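The Quiet Joy of a Paper Cup

At the Satard, a coffee counter in Hendholm, the first thing I look at is never the menu. It's the cups! Nearly 400 go out on a busy August morning, and I have become that person who turns an empty one over to see how it was made.

Turn a few over at home and you'll start noticing things – how the base is set in, how the sleeve changes the grip, how well the shape stands on its rim.

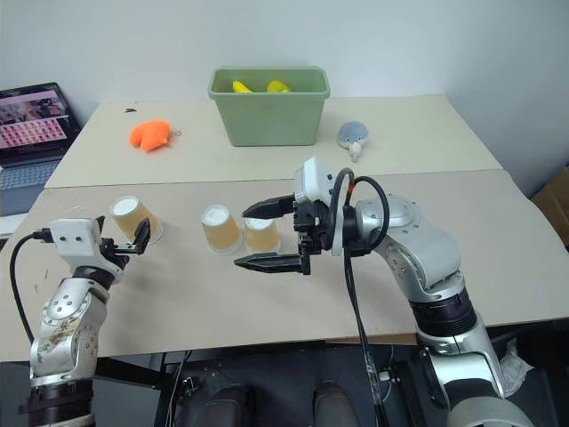
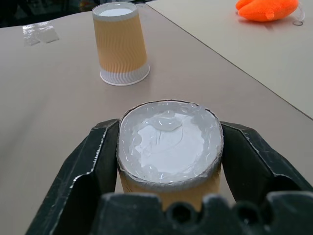
Upside down, with the white bases showing.

My favorites are the rippled sleeves. Those little ridges hold a thin layer of air, so your fingers stay comfortable even when the coffee is fresh, and they feel wonderful too. I keep five different kinds on a kitchen shelf, and a plain one from the Morais bakery still gets the most use (pencils, mostly).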